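Plakiseo Project – Progress Report to Triven
Household Manipulation in Simulation, Work Package 2
Period covered: March to June
Prepared by: Kerubo Mwakyusa, Jiterby

1. Status

Work package 2 is on schedule except for item 2.4 (transfer to the physical kitchen), which has slipped by 3 weeks. Spending is within the approved budget. No change to the overall end date is requested.

The question put to us at the start of the project was whether a single fixed arm can do the small chores that follow a meal: clear cutlery, sort dishes, put loose items where they belong. At the end of this period the answer for cutlery is a qualified yes in simulation. For everything else on the task list it is still no.

2. Work carried out

The table-clearing task set was frozen in April at 10 tasks. Each task names one object and one destination, and the arm is given the instruction as a plain sentence. Starting layouts are drawn at random from the Marar object library, so that the target object may lie in the open or close to something else. Distractor objects are left on the table throughout.

We ran 289 scored episodes in the period. An episode is scored as complete only if the object ends at the destination, is released, and no other object has been moved from its starting position by more than the tolerance set out in the test plan. The last condition was added at the request of Triven after the previous review. It lowered the scores, and we think it was the right request. A household user would not accept a cleared spoon at the cost of a broken vase.

The simulated workstation uses a Franka Emika arm mounted beside a dining table, with a two-finger gripper. The arm model, joint limits and gripper force were left unchanged for the whole period so that results from different months can be compared.

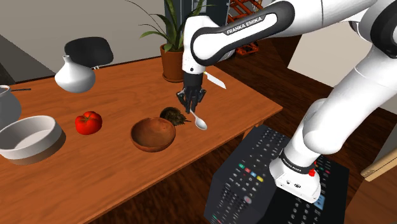 Figure 1. Spoon held in the gripper, table-clearing task set (simulation).

Spoon tasks were the most frequent in the schedule and are the best understood. A spoon is thin, and its handle has to be pinched with the fingertips close to the tabletop. Earlier controllers approached too steeply and struck the wood. The current one slows near the surface and closes the fingers on contact, which removed most of these failures.

3. Findings

Grasping is no longer the main source of error for cutlery. Most failed spoon episodes now come from the carry and release steps. The controller plans a path for the gripper and treats the held object as a point, so the far end of a spoon can sweep into a neighboring item. This matters most where objects stand close together, as they do on a real table after dinner.

Bowls remain difficult. The rim of a shallow bowl can be pinched, but the bowl tilts once lifted, and any contents would be spilled. We have not modeled liquids or food residue and make no claim about them.

Round produce, such as a tomato, is grasped reliably when it stands clear of other objects. The simulated tomato does not bruise. Grip force on soft items has to be measured on hardware before this result can be used.

Irregular objects gave the least consistent results. Their collision shapes in the library are simplified, and the fingers sometimes close on a surface that does not match the visible one. Marar has been sent a list of the affected models and expects to supply corrected versions in the next library release.

Speed was not scored. For information, the arm is much slower than a person at every task in the set.

4. Deviations and risks

Item 2.4 slipped due to late delivery of the mounting plate for the physical arm. The plate has arrived and passed inspection. Electrical sign-off for the test kitchen is still open.

The larger risk is technical. Contact between thin metal and a hard tabletop is among the things simulators handle worst, and the cutlery result may drop when the same controller runs on the real arm. We propose to test this first – before any further simulation work on spoons.

5. Plan for next period

Run 10 physical repeats of each spoon task, using the same scoring rules.
Replace the point model of the held object with its full outline in the path planner.
Rerun the irregular-object tasks once the corrected models are in place.
Suspend work on bowls until the planner change is complete.

6. Decision requested

Triven is asked to approve moving the bowl tasks from work package 2 to work package 3, with no change in cost. The revised task list and the episode log are attached as Annexes A and B.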